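Community Help > House and Garden > Laundry and Fabrics

Reading time: 3 minutes

White cotton tablecloth has come out grey and creased -- can I bring it back?

Annick Bergeron
Monday, February 4, 2019

Hello all, I hope someone can help because I have been going round in circles with this. I have a big white cotton tablecloth that came from my aunt's house in Fitdale, and it lived folded in the airing cupboard from October until last week. When I got it out it had gone a sort of tired grey along the folds, with a few faint smudges in the middle as well. I washed it at 40 with ordinary powder and it looked better wet, but once it was dry the smudges were still there and now it's creased on top of everything else!

I don't want to use bleach if I can avoid it, as there is a hem stitched by hand and I would be heartbroken if it went. It isn't valuable (I paid more for the postage than anyone would give me for the cloth) but it is the only one I have that covers the long table with both leaves out, and we have people coming for lunch at the end of the month. Has anyone managed to get this sort of greyness out of old cotton? And is there a sensible way of ironing something that size without a helper at the other end?

Farah

Hello Annick, what a lovely thing to have been given, and please don't despair, old cotton is tougher than it looks. I've had a few white cloths through my hands over the years and the greyness is nearly always old detergent that was never properly rinsed out, with a bit of dust settled on the folds. More powder only adds to it, so my first step would be a long rinse with nothing in the machine at all.

After that, give it an overnight soak in the bath. Use warm water and oxygen bleach, the powdered sort for whites, and make sure it has all dissolved before the cloth goes in. I know you said no bleach, but this is a much gentler thing than the chlorine kind and I have never lost a hem to it. Do test a corner first if you're nervous -- I always do, even now. Then wash as normal, with half the powder you would usually put in, and set an extra rinse.

White cloths are unforgiving under any sort of bright light, and with one strong colour on top your eye goes straight back to the white.
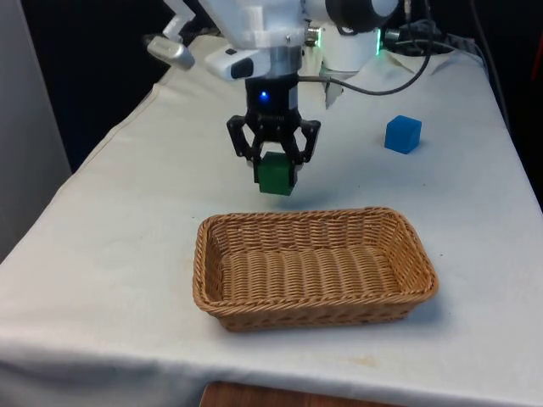
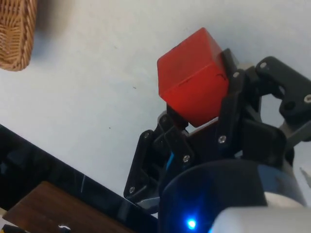
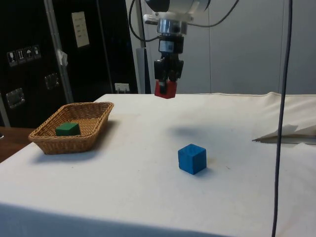 For the ironing, take it off the line while it's still damp. That is more than half the battle. If it has dried out, sprinkle it with water, roll it up like a Swiss roll and leave it in a clean bag for an hour or so. I put an old blanket over the dining table and iron straight on that, starting in the middle and working outwards, with a chair pulled up each side so the finished part doesn't trail on the floor. Put the radio on and make a pot of tea beforehand, because you won't want to stop halfway.

And when you put it away again, roll it round a cardboard tube if you have the room. My mother kept hers folded in the same creases for years and in the end the cotton wore thin along every one of them, which was such a pity. Do let us know how it looks for your lunch!

Soton

Lemon juice and hang it in the sun. Probably not much use in February, sorry. Works on tea towels.

Studix

I agree with nearly all of what Farah has put, but I'd look at the temperature too. 40 is a bit cool for plain white cotton and mine only came right at 60. Check there's no coloured thread anywhere before you try it, and if the cloth has never been washed hot, allow for it shrinking a little -- mine lost 2 cm on the long side, which didn't matter as it hung down plenty.

Also worth running the machine empty on a hot wash first. I did ours after a bad batch of pillowcases and the water that came out was horrible. The drawer needed a scrub as well.

Annick Bergeron

Thank you all so much, you are kind. The cloth is having its long rinse as I type, and I've bought the oxygen powder for tonight. No coloured thread that I can find, though the hem is so fine I had to borrow my husband's reading glasses to check. I'll try Farah's soak first and keep the 60 wash in reserve.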